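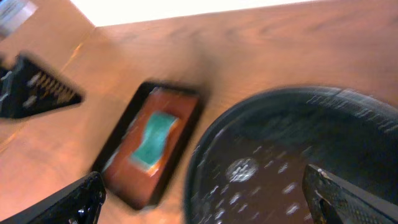 La pinza Fanik G8 falla en la muñeca, y el fallo tarda en aparecer. La montamos en octubre sobre un brazo Van Beek, con la cámara de muñeca que Brelora vende aparte, y durante 1.701 ciclos no dio una sola alarma. Después empezó a perder el par de retención en los giros rápidos: la muñeca se pasaba hasta 12 grados de la consigna y el controlador seguía informando de posición correcta. En la vista de muñeca, con los dos dedos negros en la parte baja, la mesa de madera sale muy inclinada y tanto la bandeja de borde negro como la pieza triangular están demasiado movidas para que el software Plila dé por bueno un contorno.

El manual atribuye el error 5 a un exceso de carga. Descargada, la pinza lo repite igual. Cambiar el freno lleva ocho tornillos y obliga a recalibrar la cámara — el procedimiento está en un anexo que no viene en la caja.

A favor: dedos rígidos, cableado limpio, buen agarre en bordes finos. En contra: el controlador no corta el movimiento cuando la muñeca se desvía. Sin vallado o sin un encóder externo, no la recomiendo.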